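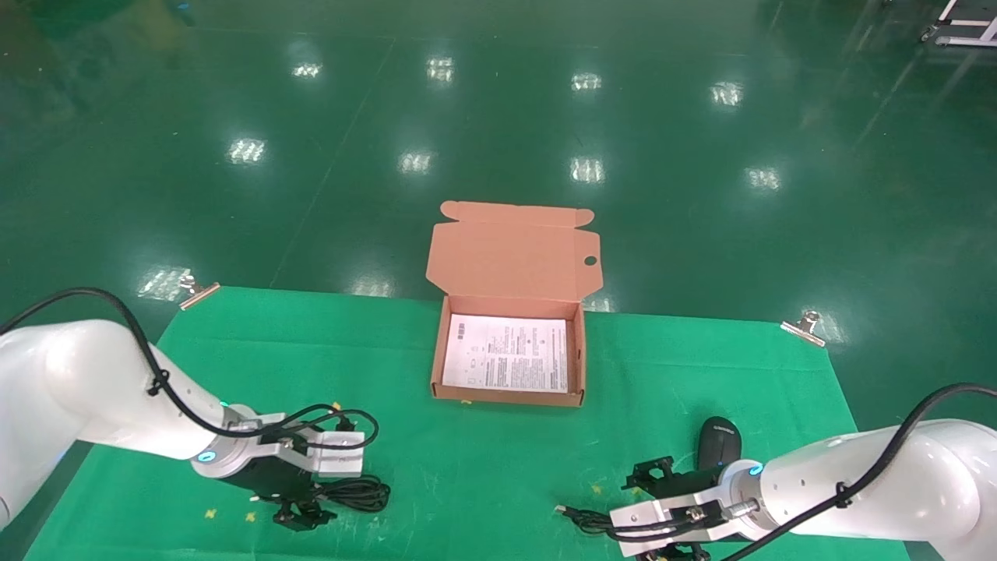
"친환경이라고 적혀 있으면 일단 뒤집어 봅니다"

포장재 구매만 십수 년 해온 사람을 만났다. 이름은 쓰지 않기로 했다. 지금도 같은 업계에서 일하고, 거래처가 기사를 읽을 것이 뻔하기 때문이다. 약속 장소는 물류센터 근처 국밥집이었고 시간은 오후 세 시, 손님이 빠진 뒤였다. 그는 자리에 앉자마자 가방에서 납작하게 접은 골판지 상자 몇 개를 꺼냈다. 전부 자기 돈으로 주문해서 받은 것이라고 했다.

"이 로고 보이시죠. 나뭇잎. 이게 무슨 인증인지 아세요? 인증이 아니에요. 그냥 나뭇잎 그림이에요."

그가 처음 의심을 품은 것은 생활용품 업체 셀테로(Seltero)에 다닐 때였다. 회사는 플라스틱 완충재를 없애고 종이로 바꾸겠다고 발표했다. 보도자료도 나갔고 사내 게시판에는 축하 글이 올라왔다. 그런데 구매 담당자인 그의 책상에 올라온 숫자는 조금 달랐다.

"상자 하나 무게가 늘었어요. 완충재를 종이로 바꾸니까 안에서 물건이 놀고, 그걸 잡으려고 상자를 두꺼운 걸로 올린 거죠. 한 품목은 상자 단가가 200원에서 452원이 됐습니다. 돈이 두 배 넘게 들었다는 건 종이도 그만큼 더 들어갔다는 얘기거든요. 물론 딱 비례하지는 않아요. 그래도 보도자료에는 플라스틱 줄인 것만 나갔죠."

회사가 거짓말을 했다는 뜻이냐고 물었다. 그는 고개를 저었다.

"거짓말은 안 했어요. 플라스틱은 진짜 줄었으니까. 저는 그게 더 찜찜해요. 틀린 말이 하나도 없는데 다 읽고 나면 잘못 알게 되는 글 있잖아요."

두 번째 회사는 란우드(Lanwood)였다. 소형 가전을 팔았고, 그가 들어갔을 때는 이른바 '개봉 경험'에 한창 돈을 쓰던 시기였다. 뚜껑을 여는 속도, 속지의 촉감, 첫 문장의 위치까지 회의 안건이 됐다. 개봉 경험이 재구매로 이어진다는 컨설팅 자료가 돌았다고 한다.

"그 자료 표본이 몇 명인지 아세요? 쉰아홉 명이요. 59명한테 상자 두 종류를 보여주고 어느 쪽이 고급스럽냐고 물어본 거예요. 당연히 비싼 상자가 고급스럽다고 하죠. 그걸로 재구매를 어떻게 압니까. 제가 회의에서 물어봤더니 분위기가 싸해졌어요. 그다음부터 그 회의에는 안 불렀습니다."

그는 여기서 국밥에 깍두기 국물을 부었다. 말이 잠깐 끊겼다. 소비자들은 예쁜 상자를 좋아하지 않느냐고 다시 물었다.

"좋아하죠. 저도 좋아해요. 근데 좋아하는 거랑 돈을 더 내는 거는 다른 문제고, 상자값은 결국 물건값에 들어가요. '상자에 얼마 더 내시겠습니까' 하고 물어보면 다들 안 낸다고 합니다. 이미 내고 있는데."

설명서 이야기가 나오자 목소리가 조금 커졌다. 그는 설명서를 종이 포장의 사각지대라고 불렀다. 여러 나라에 같은 물건을 팔려면 언어를 한꺼번에 넣어야 하고, 종이 한 장에 욱여넣다 보니 글자가 깨알만 해진다는 것이다. 어느 부서도 자기 일이라고 생각하지 않는다고 했다.

"법무팀은 문구가 들어갔는지만 봐요. 디자인팀은 상자 바깥만 보고요. 읽을 수 있느냐는 아무도 안 봅니다. 란우드 때 고객센터 문의를 한 번 뽑아본 적이 있어요. 한 달 치가 1016건이었는데, 제가 읽어보니 설명서에 답이 이미 있는 질문이 수두룩했어요. 적혀는 있는 거예요. 못 읽는 거지."

QR코드로 대신하면 되지 않느냐는 말에는 코웃음을 쳤다.

"그것도 해봤어요. 종이 없앴다고 또 홍보하고. 일 년 지나니까 링크가 죽었더라고요. 홈페이지 개편하면서 주소가 바뀐 거죠. 물건은 오 년 쓰는데 링크는 일 년 간 겁니다. 저희 어머니는 애초에 그 네모를 찍을 생각도 안 하세요."

요즘 업계가 기대를 거는 것은 회수용 상자다. 모스토테오(Mostoteo)라는 업체가 접었다 펴는 다회용 상자를 빌려주는 사업을 하고 있고, 그도 7월에 설명회에 다녀왔다. 발표 자료에는 수십 번 다시 쓸 수 있다고 되어 있었다.

"제 질문은 하나였어요. 몇 번 쓸 수 있느냐 말고, 실제로 몇 번 돌아왔느냐. 답을 못 하시더라고요. 자료 보내주겠다고 했는데 아직 안 왔습니다. 튼튼하게 만든 만큼 처음에 들어간 게 많으니까, 몇 번 못 돌고 베란다에서 화분 받침 되면 그냥 비싼 쓰레기예요. 잘되면 좋죠. 잘된다는 숫자를 아직 못 봤다는 겁니다."

듣다 보니 이쪽도 슬슬 삐딱해졌다. 그러는 본인은 무엇을 바꿨는지 물었다. 그는 한참 생각하더니 별로 없다고 했다. 지금 다니는 왓킨스(Watkins)에서 상자 규격의 가짓수를 줄인 일 정도가 기억난다고 했다. 작은 물건이 큰 상자에 담겨 나가는 일을 막으려던 것인데, 규격을 줄이자 어떤 품목은 도리어 더 큰 상자에 들어가게 됐다.

"그래서 두 개는 도로 살렸어요. 창고에서 욕 많이 먹었죠. 줄인다고 했다가 늘린다고 했다가. 결과적으로 빈 공간이 줄었느냐 하면, 저는 줄었다고 보는데, 제가 한 일이니까 제 말은 좀 깎아서 들으세요."

업체들의 말을 그렇게 따지던 사람치고는 공정한 태도였다. 다만 그가 든 숫자들도 이쪽에서 따로 확인할 방법은 없었다. 셀테로의 단가표를 보여줄 수 있느냐고 했더니 퇴사하면서 두고 나왔다고 했다. 그럴 만한 일이지만, 독자도 그 점은 알고 읽는 편이 좋겠다.

마지막으로 소비자가 할 수 있는 일이 있느냐고 물었다. 분리배출 요령 같은 것을 기대했는데 대답은 시큰둥했다.

"테이프 떼고 펴서 내놓는 거요? 하세요. 하면 좋죠. 근데 그게 전부인 것처럼 말하는 회사가 있으면 그 회사 상자를 한번 보세요. 물건 꺼내고 남은 자리가 얼마나 되는지."

그는 상자를 도로 가방에 넣었다. 하나는 지퍼가 안 닫혀서 손에 들고 갔다.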